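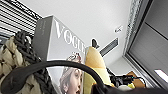
Pisos en venta en Plirkstead: novedades del edificio Grerkden

Estimados lectores, este mes tenemos noticias del edificio Grerkden, en el barrio norte de Plirkstead. La comunidad ha terminado la reforma del portal y quedan cuatro viviendas libres, todas de dos dormitorios y con trastero. La más pequeña tiene casi 100 metros cuadrados, contando la terraza.

Los gastos de comunidad son de 455 al trimestre e incluyen el agua fría, el ascensor y la limpieza de la escalera. La calefacción se paga aparte, según contador. El garaje tiene 40 plazas y se alquilan por orden de solicitud — los propietarios tienen preferencia hasta diciembre.

Las visitas se hacen por la tarde, a partir de las cinco, con Teodora Nikolaidis. Pedimos que traigan un documento de identidad, el portero lo solicita en la entrada. Para preguntas sobre hipoteca pueden escribir a Velimir Dervishi, en la oficina de Etby. La referencia es 3171.

Última actualización: noviembre

Comentarios

Rattana Nakpan: ¿Se admiten perros en el edificio? El mío es grande.

Nestor Abella: Sí, vivo en el segundo y hay varios. En el ascensor tienen que ir con correa.

Boonmee Inthanon: Me falta saber la orientación de la terraza.

Contacto | © Boletín de vivienda de Plirkstead | Volver arriba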